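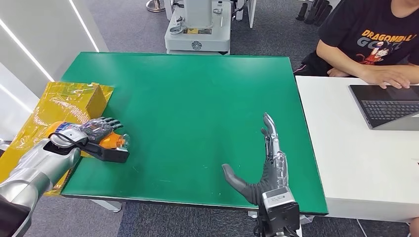
OK so I have finally finished the big paint decision for the back room and I need to talk about it, because I've been living with 4 test patches on the wall since December and my family has stopped visiting that side of the house. The short version is that I'm going green. Not mint, not sage, I am so tired of sage. I mean a proper flat green like that tabletop, the kind with no shine on it that still looks fine with a few faint scuffs.

2/ Some history. The room was magnolia when we moved to Esdale, and before that it was brown, and under the brown there's a wallpaper with tiny pears on it that I kind of love. I found it behind the radiator. Sumathi Poojary from next door says her house had the same pears in the hallway!!

3/ Patch one was a blue called Harbor Something. Lovely in the morning. By four in the afternoon it looked like a dentist's waiting room. Patch two was the same blue but darker – same dentist, later appointment.

4/ Patch three was terracotta and I really wanted it to work. My sister Lakshmi (hi Lakshmi) sat in front of it on a video call and asked if I had a fever.

5/ Patch four is the green. I put it up last, low down by the door, and kept noticing that I liked walking past it. It goes a bit gray when it's cloudy and I don't mind that at all.

6/ Money stuff, since people asked last time: I got a quote of 786 to have the whole room done, ceiling and woodwork included. Doing it myself comes to 401, and that's with decent brushes and the good masking tape. I'm doing it myself. Please send snacks.

7/ To everyone telling me to go glossy because it wipes clean – I hear you, but these walls are lumpy. Every lump shows up in gloss. Flat paint hides a multitude of sins and I have a multitude.

8/ Muthu Varghese asked about the pears. I'm keeping one square of them! I'll cut around it carefully and put a little frame on the wall over it. The rest is coming off in crumbs anyway, so there wasn't much of a choice.

9/ Order of work: scrape, fill, sand, cry, sand again, prime, paint. The ceiling gets done before the walls this time. I learned that one in the bathroom and I still have the speckled bath mat.

10/ Starting Saturday if the filler dries. Does anybody near Esdale have a stepladder I can borrow for the weekend? Mine has developed a wobble and the top of the window is higher than I thought.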